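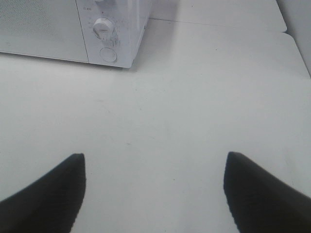 Photo : Bushra Mirani / atelier Flalside

Contrôle avant essais, comparatif pinces Jeline / Clulitz
Poste micro-ondes, juin. Rempli par B. Mirani

1. Arrêt d'urgence testé, bras à l'arrêt puis en mouvement lent
OK. Bouton un peu dur, à signaler.

2. Plateau dégagé autour du micro-ondes
OK. Quelques points sombres sur le blanc, à nettoyer avant la calibration, la dernière fois la détection les prenait pour des pièces.

3. Doigts de pince : fixation, usure, ouverture
OK pour les noirs. Serrage vérifié à la clé. Refaire après chaque changement de jeu, pas seulement le matin.

4. Caméra poignet : les deux doigts visibles, façade dans le champ
À revoir. Molette du bas et bouton rond dessous bien vus, celle du haut presque hors champ. Reculer le bras ou changer la pose de départ. Le texte à côté de la molette est illisible à cette distance, ne pas compter dessus pour le recalage.

5. Limite d'effort
Réglée à 34 N pour Jeline. Clulitz : valeur pas reprise dans le controleur, à saisir AVANT la série.

6. Contrôleur Bachmann, version des paramètres
Jeu 119 chargé. Attention le 118 traîne encore dans la liste, même nom à une lettre près.

7. Micro-ondes débranché
OK, fiche posée sur le chariot, étiquette dessus. Reste débranché pour toute la série.

8. Câbles du poignet, rotation complète
Non conforme. Ça tire en fin de course côté paroi. Collier à déplacer de 3 cm environ, refaire le tour à vide après.

9. Zone personnes
OK. Marquage au sol refait. 2 personnes max pendant les essais, une main sur l'arrêt.

Remarques
Molette : essayer les deux pinces avec la même approche sinon la comparaison ne vaut rien. Jeline a glissé sur l'arête hier, Clulitz pas encore essayée dessus.
Bouton rond : pousser doigts fermés, vitesse réduite.
Points 4, 5 et 8 à solder avant 14 h. Pas de série tant que le 8 est ouvert, meme courte.

Visa : B. M.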